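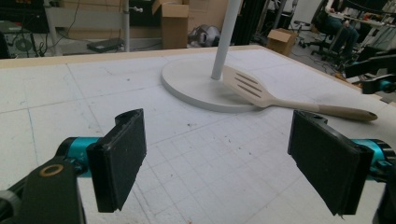
From: Fares Twal
To: Lornness list
Subject: Re: foam board as a table surface

> We have a 2-inch sheet left over from the Plurnido job and want
> to use it as a work top. Does a pencil grid stay readable, and
> will the board take a floor lamp without denting?
> Abou Jaoude

The grid stays readable if the lines are drawn with a hard pencil and a light hand. Soft lead smears under a sleeve. Ours is faint by now but still good enough to place things by. Scuffs and dark specks build up on white board whatever you do. A dry eraser lifts some of them and takes the grid with it, so redraw afterward.

On the lamp: a wide, flat disc base spreads the load well. Ours has a slightly raised rim, and I have found no ring under it. A narrow base or small feet will dent the face – put a scrap of hardboard underneath.

Edges are the weak point. We ran a thin wooden strip along the far one. Glue it, do not nail it.

Small kitchen tools are fine on the surface. The slotted wooden spatula leaves no mark. I would keep hot pans off it entirely.

Wolturo cuts sheets to 2000 mm. If yours is the 2522 mm length, measure your trestles before trimming anything.

Fares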